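5.2 Which cameras does the controller need?

Having settled on the arms and the task in the previous section, we come to the question that took up most of our May, and that we had expected to dispose of in an afternoon. The Stullen workcell has a camera at each wrist and a high camera that looks down across the table. All of them were running whenever we collected demonstrations, mostly out of habit, and for a long time we fed every view to every controller without giving it much thought. More views mean more data to move, longer training, and a slower control loop at run time, and we wanted to know what we were getting in return.

We compared three camera sets. The first, which we call the full set, uses both wrist views and the high view. The second uses the wrist views only. The third uses the high view only. Each set was paired with two controllers. Grinow predicts short chunks of joint targets and asks for a new set of images before each chunk. Rurkau predicts much longer chunks and blends each new one into the old one as it goes, so it looks at the world less often but moves more smoothly. We had no strong feelings about which of the two was better when we started, and we should say early on that the answer depends quite a lot on what the controller is allowed to see.

All six combinations were trained on the same 3,000 demonstrations of the tray-setting task, recorded with the Gouveia teleoperation software. For the reduced camera sets we simply left out the unused images and retrained from scratch. We did try the cheaper route of blanking the missing views in a controller trained on the full set, and we would kindly advise against it. Both controllers drifted toward the same resting posture and stayed there, and we learned very little from watching them do it.

The task itself is a homely one. The arms have to bring a blue tray into position on the wooden table, place an orange plate on it, and arrange a drinking glass and a fork around it. We chose these objects because each one asks something different of a parallel-jaw gripper. The tray has to be pinched by its rim and is wide enough that a small error in wrist angle at one end becomes a large error at the other. The plate is round and shiny, and its look changes with the overhead lights. The glass is see-through and patterned, and takes on a quite different color depending on what stands behind it. The fork is thin and lies nearly flat against the wood, so the fingers must come down almost to the surface before there is anything to close on. A potted plant stays on the table as well. The arms are never asked to touch it, but it does get in the way, both of the arms and of the views, and we were glad to have something in the cell that was not part of the job.

Starting positions were drawn from 12 layouts, which we marked out ahead of time and used in the same order for each combination. We ran 200 trials per combination. A trial counted as a success when the plate sat wholly inside the tray rim, the glass stood upright, and the fork was on the side we had asked for. We also scored each of the four objects separately, and in the end this finer score told us a good deal more than the overall one. Nothing was done to tidy or screen off the room around the cell. People walked about, doors opened, and daylight came and went, as they would in any shared lab, and we felt that a camera set which only worked behind a curtain would be of little use to anybody.

The full set came out ahead for both controllers, which will surprise few readers. The more interesting part is how the two reduced sets fell short, for they did so in nearly opposite ways.

With the high view only, the arms nearly always went to the right place. They picked the correct object, approached it from a sensible side, and kept well clear of each other, even in the layouts where both arms have to work near the middle of the table. What they could not do was finish. The fork was the worst of it. From above, the gap between the fingertips and the table is very hard to judge, and both controllers had a way of closing the fingers a little too high, lifting a gripper with nothing in it, and carrying on as though all were well. Grinow would sometimes notice on its next look and go back for another try. Rurkau seldom did, and we suspect that its long chunks carried it past the point where the empty gripper could be seen before anything could be done about it. Grasps on the tray rim suffered too, though less so, and here the trouble was more often that the gripper itself was covering the very edge it was meant to be pinching.

With the wrist views only, the picture was turned around. Once an object was in front of the fingers, grasps were good, and for the fork they were very nearly as good as with the full set. Getting there was another matter. A wrist camera sees a large slice of the room when the arm is level, and a large slice of wood when the arm points down, and there are moments in between where it sees little that would help it. We watched an arm reach confidently for an empty stretch of table more than once, with the plate sitting just outside what its camera could take in. The two arms also got in each other's way much more often. Each one could see the other only when they happened to be facing, and on one trying Thursday we stopped more trials for near collisions than for all other causes put together. Those trials are counted as failures in the results.

The background deserves a word of its own, as it has caused us some worry in earlier work. Wrist views in this cell take in desks, shelving, windows, other robots, and now and then a passing colleague, and we had feared that a controller trained on them would latch onto something that has no bearing on the task. We found some sign of this with Rurkau, whose approach to the glass grew less steady when the light in the room behind it changed. With Grinow we could not find the effect at all. The high view is a good deal calmer in this respect, since most of what it sees past the table is floor, and we think this is part of the reason it was so dependable at choosing where to go.

Then there is the matter of time. Our control loop has a budget of 200 milliseconds from image capture to the first new joint target, and the full set fits inside it with Grinow only if the images are shrunk before they are sent. We did this for all combinations, to keep things fair. Readers with faster computers may be able to keep more detail, and we would be curious to hear whether it helps with the fork in the high view. Our own feeling is that it would help a little, and that the missing depth is the larger problem.

Figure 6 gathers two wrist views and one high view from the same session, and may make the trade easier to follow than our account of it. A wrist camera gives most of its lower part over to the fingers, which is exactly what one wants in the last stretch before a grasp, and spends much of the remainder on the room. The high camera shows both arms and all of the objects together, but leaves the fingertips small. 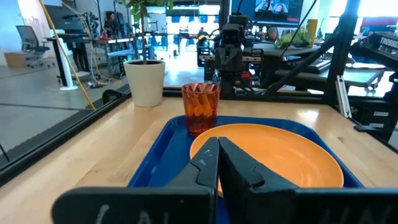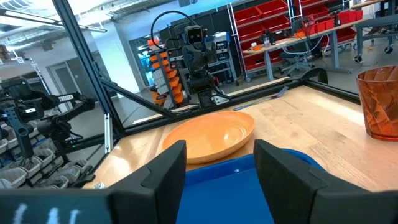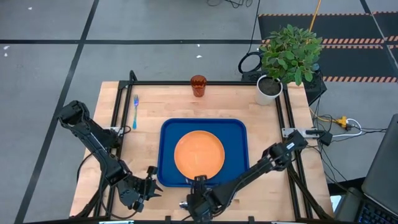 Figure 6. Camera views of the tray-setting task. First and second: wrist views, with the gripper fingers in the foreground and the glass standing beyond them. Third: high view, with both arms over the table and the fork to the left of the tray. The blue tray and the orange plate appear in all three.

For the rest of this paper we use the full set with Grinow, unless we say otherwise. We did also give some thought to a mixed scheme, in which the controller works from the high view while an arm is traveling and turns to the wrist view once the fingers are near an object. A simple switch based on the height of the gripper above the table was enough to recover much of the loss on the fork, but it behaved poorly with the glass, which is tall enough that the switch came too late. A learned switch would be the natural next thing to try, and we return to it in Section 7.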